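How to write up a lunch spot for our local eats page

So you've found a café you can't stop talking about? Brilliant! Tell us about it.

Go twice if you can, once at a busy time. I nearly wrote off Sirorska in Trutton after one slow lunch, then Oksana Ostapchuk dragged me back for the dumplings (get the mushroom ones, with extra onion) and I've been a regular ever since.

Order what the place is known for, plus one thing you'd never normally pick. Jot down prices before you leave and keep the receipt.

Start your piece with the food. Say what it tasted like in plain words: "sharp", "smoky", "a bit too salty". Skip "to die for", please!

Keep it under 300 words and add the street and opening hours. Pictures go in one block near the bottom, with a short line. 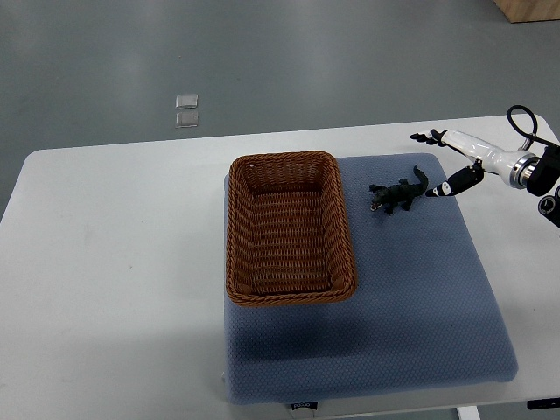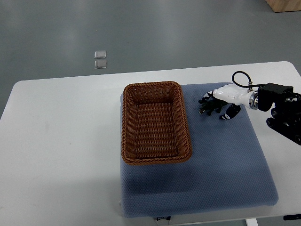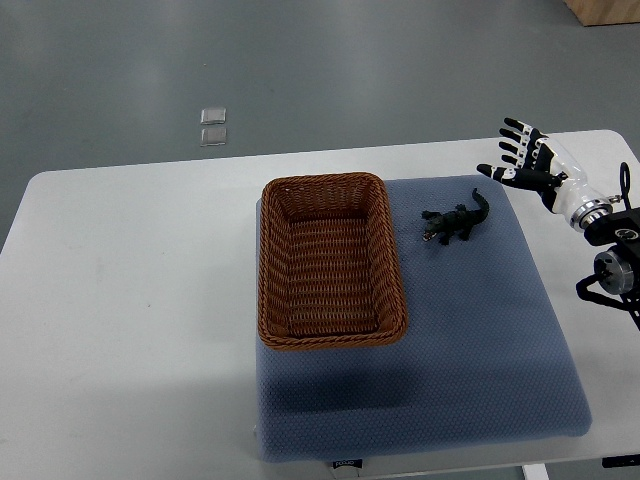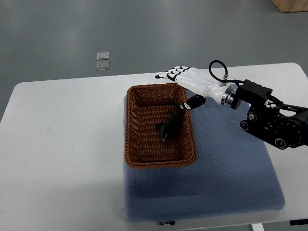

Woven basket on a blue-gray mat, white table.

Then read it aloud. If you run out of breath, chop the sentence in two. Send it to Nestor Policarpio by noon and he'll have it up by teatime. Next on my own list is the soup counter at Polishchuk, and I can't wait.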